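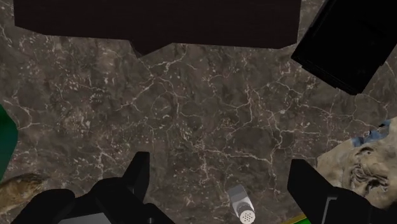 Dark brown marble, pale veins (a rendering)

Re: [hemmin-home] sealing stone, and is it worth the bother
14th September

> I have 30 feet of marble going in and the installer says seal it
> twice a year, forever. The man at the showroom says the factory
> finish is good for life. My neighbor says marble in a kitchen is
> a cry for help. Who do I believe? Also, does anyone still use
> the Tedelex stuff, or has everybody moved on to Clerkura?

Believe your neighbor, then do what the installer says about half as often.

I've lived with marble in the kitchen through two houses, and the first thing to get straight is that sealer does one job. It slows down stains. Coffee, oil, red wine, the mystery ring under the soy sauce: sealer buys you time to find a rag. It does nothing at all about etching, when lemon juice or vinegar eats the shine off and leaves a dull spot. I learned this the December I made ceviche for a crowd, on freshly sealed stone, feeling very smug.

As for twice a year, do the water test before you spend a weekend on it. Put a spoonful of water on the counter by the sink, where it gets the most abuse, and go do something else for 20 minutes. If it's still sitting there in a bead, leave the stone alone. If there's a dark patch under it, it's time. Mine by the stove wants doing every year or so. The far end, where only the mail lives, hasn't been touched since we moved in and doesn't seem to feel neglected.

On brands: I used Tedelex for years and had no complaints apart from the smell, which drove the cat to live in the garage. Switched to Clerkura last year. It goes on easier and costs more, and I can't tell the two apart once they're dry. Whatever you buy, wipe off the extra before it dries. I once left it on through a phone call with the insurance company and spent the rest of the evening rubbing at a sticky gray haze. The Wosport pads took it off in the end, at the price of my shoulder.

Color matters more than people let on. Dark stone with a lot of veining hides coffee beautifully and shows every etch mark the moment the sun comes in sideways. Pale stone is the other way around. Pick which one you'd like to be annoyed by.

I paid 292 dollars to have a pro come and hone out the worst of the ceviche. Money well spent, and I had new rings on it before the check cleared. The matte finish does hide them better, so if yours isn't cut yet, ask what honed would cost.

And get trivets. Ugly ones, so you won't mind using them.

> P.S. Is it true you can't use regular spray cleaner on it?

Depends what's in it. Anything with vinegar or citrus, no. Dish soap and warm water does me fine.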